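工单记录:开放日双开门演示,仿真里手臂够到把手却压不下去
状态:已解决(留一条待跟进) 所属:Rornex 演示组 提交人:Anayeli Meléndez 协助:Danilo Ignacio

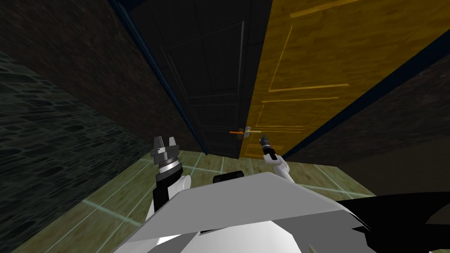 九月的 Narnville 开放日,我们组分到的节目是“机器人自己开门”。流程是先在大屏幕上放仿真,让来参观的人看清楚机器人打算怎么做,再到隔壁的实体门前跑一遍。仿真这边用的是走廊场景,双开门,一扇近黑色,一扇黄褐色木纹,银灰色的把手底座装在黄的那扇上,橙色的小拉杆朝左横着。右臂的细夹爪已经伸到底座下面、稍微偏右的位置,左臂那只粗一点的平行夹爪竖着,离把手还有一段距离。问题就出在右臂接下来的那一步:夹爪往上走,碰到拉杆,拉杆不动,然后整条手臂开始抖。

下面按时间写,方便以后接手的人查。我尽量把走过的弯路也留着,因为有两条弯路挺有意思的!

上午九点多,首次复现
脚本从头跑到尾,接近阶段没问题,规划出来的路径很顺。到“压把手”这一步,控制器报超时,手臂回到预备姿势,再试,再超时。连跑五次,五次都一样。能稳定复现其实让我松了一口气,最怕的是那种十次里坏一次的。
日志里每次都是同一句:目标未达到,接触力持续上升。力的上限设的是 52 牛,每次都顶到这个数然后退回来。

上午十点,怀疑摩擦参数
Danilo 的第一反应是门轴或者拉杆的摩擦设太大了。开放日之前我们从 Bogale 场景库换过一批新门,材质和铰链参数都是新的。我把拉杆关节的阻尼降到原来的一半,重跑,没变化。再降一半,还是没变化。干脆设成零,拉杆依然纹丝不动。
(设成零以后我顺手把重力关了看了一眼,拉杆也不飘。这个时候就应该想到它根本没在当关节用,但我当时没反应过来,又去看手臂那边了。)

上午十点四十,怀疑手臂侧
把右臂的控制频率从 300 赫兹提到 400 赫兹,抖动明显小了,看着舒服很多,但把手照样压不动。所以抖动是另外一件事,跟把手无关,先记下来,400 就保留了,后面没再改回去。
Danilo 又提出会不会是右爪位置偏了,顶到了底座没顶到拉杆。这个想法很好,因为从机器人自己的视角看过去,夹爪和黄门的下沿是叠在一起的,又紧贴在底座下面,光靠眼睛很难判断前后。打开接触点显示以后,确认有一部分接触确实落在底座上。把目标点往左挪了一点,接触全部落到拉杆上了。力还是顶到上限,拉杆还是不动。

中午十二点前,找到原因
吃饭前最后翻了一遍门的模型文件。新门导入的时候,拉杆和底座被合并成了一个刚体。也就是说在物理引擎眼里,那根橙色的小杆和后面的银灰色圆盘是一整块东西,焊死在黄门上。外观上各是各的颜色,所以谁看都觉得是两个零件。
导出工具里有一个“合并静态部件”的选项,默认是开的。旧门的拉杆带动画标记,所以没被合并;新门没有这个标记,就被当成静态部件一起收走了。
我看到那一行的时候在椅子上喊了出来,Danilo 以为屏幕又黑了。

处理步骤
1. 关掉“合并静态部件”,重新导出门模型。
2. 拉杆重新挂成旋转关节,行程按实体门量出来的角度填。
3. 阻尼恢复成原来的值,别留着零,不然拉杆一碰就晃个不停。
4. 右臂目标点保留往左挪过的版本。
5. 清掉场景缓存再启动。这一步漏了的话,加载进来的还是旧模型,我就漏了一次,白等了一轮。

下午一点二十,验证
右爪上抬,勾住拉杆,拉杆转下去,黄门松开,门缝出来了。接着左臂跟上去把门往里推。第一次看到整套动作连起来跑完,真的非常高兴,我们俩又多看了三遍,后两遍纯粹是因为好看。
单次完整开门用时 195 秒。对演示来说偏长,主要慢在接近阶段,速度限制是照着实体机器人的安全设置抄过来的。讨论以后决定不提速,讲解的人正好可以在这段时间里说明两只手为什么装了不一样的夹爪。

下午两点半,开放日现场
第一批参观的人是 Lakard 的一个学员班,加上零散过来的家长和孩子。仿真放在大屏幕上,Danilo 讲,我守着键盘。前三轮都正常。
第四轮的时候,有个小男孩问:“它怎么知道该开黄的那扇,不开黑的那扇?”这个问题问得太好了!目前的答案是它不知道,目标门是我们在脚本里写死的。我照实跟他讲了,他接着问那能不能教它认把手。我说可以,而且这正是我们下一步想做的。后来他妈妈拉他去看下一个展位,他不肯走,又看了一轮。
还有一位学员注意到画面是斜的,问是不是屏幕没装正。Danilo 解释说大屏幕上放的是机器人那一侧的视角,视角歪了,门框和墙自然也跟着斜。他当场把外部视角切了出来做对比,大家一下子就看明白了。以后演示建议两个视角并排放,这条写进待跟进。

下午四点,实体门
实体门那边全程没出故障,跟本工单关系不大,只记一句:仿真里改过的目标点换算过去以后直接能用,没有再调。这一点比我预想的顺利得多。实体把手比模型里的稍微紧一点,力还在上限以内。

参观的人提到、我觉得值得留的几句
“原来压个把手要想这么多。”
“左手在等右手,跟人一样。”
“能不能让它进门以后再把门关上?”(可以试!Danilo 已经在画流程了。)

待跟进
一、给场景库里所有带把手的门补上动画标记,或者把那个选项的默认值改成关。倾向后者,已经给 Bogale 场景库的维护人留言,还没收到回复。
二、加一个启动前检查:凡是脚本里要操作的部件,如果没有对应的关节,就直接报错,别让手臂去顶一块死的东西。这个检查要是早有,今天上午就省下来了。
三、300 赫兹时的抖动单独开一张工单,原因未明。目前只知道提高频率能缓解。
四、演示页面改成双视角。
五、自动识别把手。单独立项,不在这张工单里做,但我想先把那个小男孩的问题抄在立项说明的第一行。

备注补充(Danilo)
补一条排查经验。以后遇到“力一直涨、位移一直是零”,先去看模型,再看控制。今天我们顺序反了。另外把阻尼设成零、重力关掉、看部件飘不飘,这个办法很快,一分钟就能判断它是不是活动的,建议写进排查手册。Anayeli 上午其实已经做了这个测试,只是结果出来以后我们都在看手臂的曲线。

备注补充(Anayeli)
同意,手册那条我来写。修好的门模型放在演示组共享目录里,文件名后面带“关节已拆”,旧的那份先不删,留着做启动检查的测试用例。用 Bogale 新门的同事麻烦都看一眼自己的场景,柜门和抽屉也可能中招,我还没来得及查。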